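Search this site Go

Buying a classic with a gap in its history file - how much does it matter?

Posted by Uma, 2020-07-25

I am looking at a pre-war tourer that has been for sale with a dealer in Adgate for a while. It drives well and the chassis and engine numbers match the old buff logbook. The trouble is the paperwork. There are bills and letters up to the early sixties, then nothing for 11 years, then a thick folder from the Westerberg workshop, who rebuilt the engine and had the body off. The engine has done 843 miles since that work.

The dealer says gaps like this are normal and has knocked a bit off the price. I want to use the car for touring and perhaps one gentle rally a year. Should I walk away, or is it just something to bargain with? 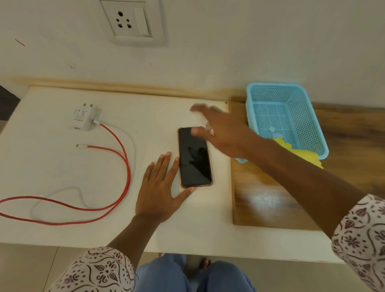 I should add that the car has its original registration, and that the club register lists it but with no owner shown for the missing years. I have to give the dealer a reply before October.

Stirnoten

A gap in that period is common. These were cheap old cars then and plenty of them sat in sheds. I would worry more if the gap came just before the rebuild and the rebuild bills were vague. Ask Westerberg if they kept photographs of the chassis when the body was off. You want to see the stamped number on the frame and any repairs to the front end. Ring the club registrar as well - they often have letters that never made it into the printed list.

As for the engine, ask when it last had an oil change and whether the head has been retightened. With so few miles on it I would do both before going any distance, and check the oil again after 1,000 miles.

oldmagneto

Walk away, plenty of others about.

tourer_tim

Don't agree with the post above. I bought mine with 3 owners missing and it has never caused any bother, even with the insurers, who only wanted an agreed valuation and photos. It did come up when I had it valued though, so expect the same if you sell. Get an independent inspection on a ramp and take the price from there.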